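Session 4 – Working with cloth backgrounds on a tabletop

Notes for the Rumum evening course, Small Product Photography at Home
Prepared by Inês Loureiro, with corrections from Ermelinda Vieira

Welcome back, everyone, and thank you for the lovely homework from last time (the soap dishes were a joy, and I have put comments on nearly all of them). This evening is given over to cloth. We spent three sessions on paper and card, and I know a few of you have been itching to bring out the good linens, so let's get to it!

Choosing a cloth

Start with something larger than you think you need. A tea towel looks generous until you put a teapot on it and step back, and then you find you are photographing the table as well. A small throw or a light blanket is much easier to live with. Checks and plaids are friendly to beginners in one way, as the lines tell you at a glance whether your cloth is straight. They are less friendly in another, as everybody who looks at the photo will see it too. Keep the colors soft if the thing you are selling is bright, and save your plain cloths for anything patterned.

Texture matters more than people expect. A coarse weave shows up beautifully when the light comes from the side, and so, I'm afraid, does every wrinkle. Ermelinda irons hers on the table itself, over a folded towel. I am lazier and hang mine over a door the night before. Either way is fine. If you want a fold in the picture, put it there on purpose and make it a proper one.

Laying it out

Push the table up to a plain wall. Lay the cloth flat, smooth it from the middle outward with your forearm, and then look through your phone before you touch anything else. Check the far edge first. If another cloth or the tabletop is peeping out behind, decide now whether you like it. A strip of a warmer color along the wall can be very pretty, and it can also pull the eye clean away from your little jug.

The light

A ring light on a short tripod is enough for everything in this session. Stand it to one side, tilt it toward the object, and take a test picture with the light on and another with it off – you may well prefer the window. Tripod feet like to creep onto the cloth and tug it out of line, so check the checks again after you move the light. Tuck the cable back along the wall where it won't wander into your picture.

Scarves and other extras

Scarves are wonderful for a splash of color behind a plain object. Keep them draped over something tall, a folded tripod or the back of a chair, so you can try one after another without digging through a drawer. They do get knotted, so give each one a good shake first.

Homework

Photograph one small object on the same cloth, once with side light and once with light from the front. Two pictures, please, no editing. The upload page closes at 14:00 on the day of our next session. Reading is chapter 13 of the Torres booklet, which is short and has a very good part on linen. 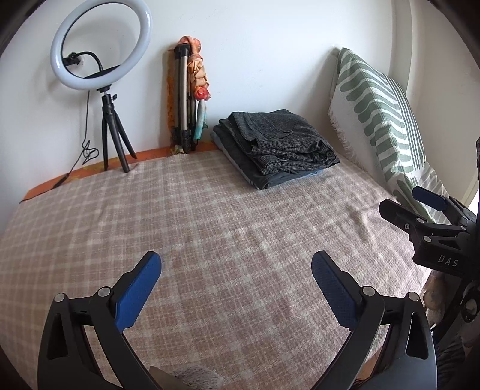 Next time we move on to glass, so please bring one clear thing and one colored thing, wrapped well for the journey. The Stondham room will be open from half past six if you'd like to set up early and have a cup of tea with us.

557 views | 13 shares | 4 comments

Related handouts
Session 3 – Card, paper and the curved backdrop
Session 5 – Glass without the glare
Packing your Ferkier folding table

Contact the course office | © Rumum Evening Courses | Back to top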